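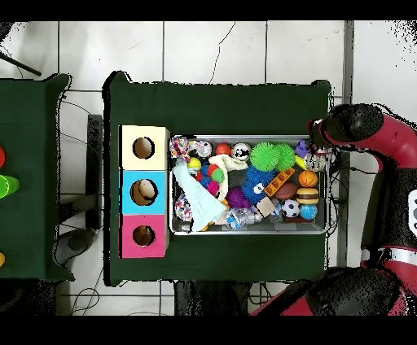
Session 4 is the one where your arm has to pick something up, and most of what goes wrong in it was decided weeks earlier, when you chose what to practise on. People turning up at the Tondale workshop tend to bring one neat cube, get a beautiful grasp every time, and go home believing in themselves. I'd like you to start with a packed tray instead. Koosh balls, a knotted rope toy, a cloth thing lying diagonally over its neighbours, a clear plastic bottle, a clear ball: each is awkward in its own way, and the see-through ones will make your depth readings look like modern art. The three boxes to the left, each with a hole in the top, set a second problem, namely letting go over the right spot.

Posted in: Handouts > Build Your Own Arm
Reading time: 4 min

Before you power up

Set the speed limit to 10 per cent. Iraklis Giannakopoulos set his to 300, which the software accepted without comment, and we've since had a word with the software. Check where your cables run through the full swing of the arm, at floor level too.

Picking

Approach from above and stop just short. Look at what the gripper would hit on the way down – in a full tray, the answer is usually a neighbour. Take pieces at the edges first. Log every attempt, including the embarrassing ones; Flora Munro's log has 13 entries reading "football, again" and is the most useful document we own.

For next time

Bring your log and one object you think the arm can't lift. Spare gripper pads are in the drawer marked Brotex, under the things that aren't gripper pads.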